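Flooring & Tile > Tile and Grout > Repair

Hairline crack across white tile, slab on grade: replace or leave?

Posted 1/23/21 by gridline_m

Ground floor room at Durkden, slab on grade, white glazed tile with a thin gray joint. One tile has a dark line running through it. I can catch a fingernail on it in one spot and not in others. No lippage at the neighboring tiles. Grout on all four sides is intact.

Tile was set over bare slab with no membrane. I have one leftover box of the same tile. Options as I see them: fill it with epoxy, swap the single tile, or cut out a strip and put membrane under it.

mudbed77
Tap test first. Handle of a screwdriver, every tile within two feet of the crack. A hollow sound means the bond is gone and filler is a waste of money. If it is solid, the crack came up from the slab.

gridline_m
Tapped it. The cracked tile is solid. The one next to it sounds a little different near one corner, but I would not call it hollow.

Loads are light: tables, boxes, trays. The crack shows up in the first one, on an upper tile. 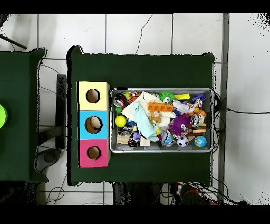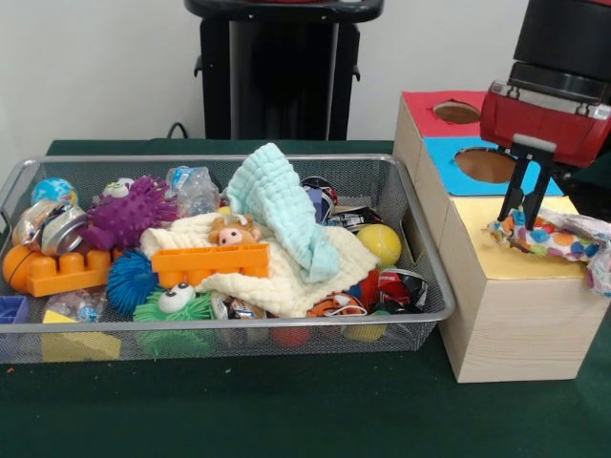

Re: Hairline crack across white tile

slabwright
Light load does not matter here. A dropped can will chip glaze, but it will not run a line through a tile that is fully bonded. That is slab movement. If you replace the tile without isolating it, expect the crack back by April.

mudbed77
Disagree. Shrinkage cracks in an old slab are mostly done moving. I replaced 9 tiles over one in a hallway, no membrane, and they have held for 10 years. Pencil a mark across the crack, measure it now and again in two months. If it has not opened, swap the tile and be done.

slabwright
One hallway is one hallway. Membrane for a strip that size costs less than a second box of tile.

gridline_m
Total floor is 3,021 tiles, so I would like to avoid a strip if I can. Will mark and measure. Does Flirkico patch mortar work under a single replacement?

mudbed77
Yes, back-butter it and leave the joints open overnight. Grout the next day.

slabwright
Use Esar flexible grout on those four joints at least. Match the gray on a scrap first, it dries lighter than the chart.

Related threads
Gosselin grout saw or oscillating tool for thin joints?
Crack isolation membrane: full floor or strip
Hollow tile, no crack, leave it alone?
Color matching ten-year-old gray grout
Epoxy filler yellowing on white glaze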